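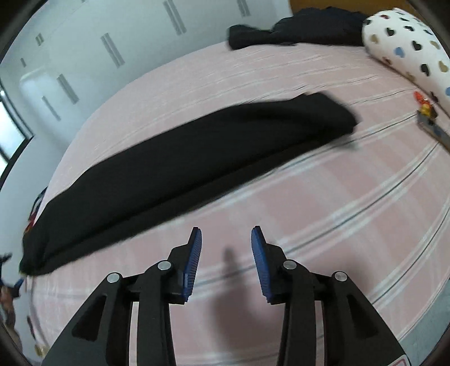

Stikard fabric shaver, after one winter of use

Posted Saturday, January 6, 2018

I bought the Stikard in October, when I took out my winter clothes and saw that almost every sweater had pills under the arms. My friend Niamh McGrath told me to throw them away. I did not want to throw them away, so I read the reviews for two evenings and then ordered this one and also the Brelorent, to compare. The Brelorent I sent back after a week. I will explain.

What is in the box

The shaver, a charging cable, a small brush, one extra blade and a booklet. The booklet is in six languages and the English part is short. It does not say how long the first charge must be. I left it overnight.

How it works on different fabrics

Cotton and mixed knits: very good. You hold the cloth flat with one hand and move the shaver in small circles. I do this on the bed because the ironing board is too narrow for big clothes. Black things are the most satisfying, the gray fuzz is gone and the color looks deep again. On black you also see every place you forgot, so do it in daylight.

Wool: good, but you must go slowly. I have one thick cardigan from my aunt, Nga Tô, which she knitted before I was born. I was afraid to touch it. I used the highest setting of the guard, the one that keeps the blade far from the wool, and went over it three times. There is no damage that I can find.

Fleece: not so good. It takes the pills but the surface stays rough.

Bed sheets: I tried an old flannel one, and it was boring work but the result was fine. I would not do it again for a full double sheet. The container is small and I had to stop all the time to empty it.

Please do not use it near buttons or embroidery. I made a hole in a sock in the first week. This was my fault, the sock was not flat.

Compared with the Brelorent

The Brelorent has a bigger head and it is faster. It is also much louder, and my neighbor Anas Belkadi, who is a patient man, asked me what I was building. The bigger problem is the guard. It has only one height and on thin jersey it pulls the threads. For someone who has only heavy sweaters maybe it is the better choice.

Battery

With a full charge I can do four sweaters, sometimes five. When it gets weak the motor does not stop but the blade starts to catch, and this is dangerous for the cloth. A light to warn you would help. There is no light.

Things I do not like

The lid of the container opens too easily. Twice I had fuzz all over my floor. Also the extra blades are hard to find in normal shops, and I had to order them together with something else to get free shipping.

I give it four stars. I would buy it again, but I hope they change the lid.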